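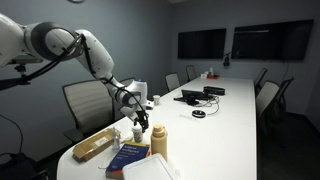 Slide 1. White table, small bottle with a green and dark label.

Good morning, and thank you for coming. My subject is meetings: why they become long, and what we changed at the Benmont office. I will speak for 36 minutes, then we take questions.

(Wait for the door to close.)

Last year we kept a simple record of every meeting. In the first half we spent 2,969 person-hours in meetings, in the second half 2,446. The work was the same and the team was the same. I want to be careful with this number – one big project, Runley, finished in March, and it explains a part of the difference.

Slide 2. Agenda as questions.
Before, our agenda said "Budget" or "Presari contract". Now we write "Do we renew Presari for one year?" When the question is answered, we go to the next one. Give the audience a minute to rewrite one item from their own calendar.
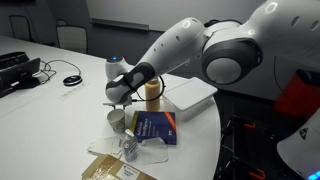 Long meetings often begin with too many people invited, and I made this mistake myself for years. Our rule now is up to 4 persons for a decision, and all others receive the notes the same afternoon. The room matters also. At a big white conference table like the one on this slide, people feel they should fill the chairs. We moved our short meetings to the small room near the kitchen, and they finish earlier.

Slide 4. What did not work.
Standing meetings. The Sastry team tried them for two months and stopped – two colleagues had back pain, and the talk was not shorter.

Leave the last slide on for questions. The agenda form is on the paper by the door.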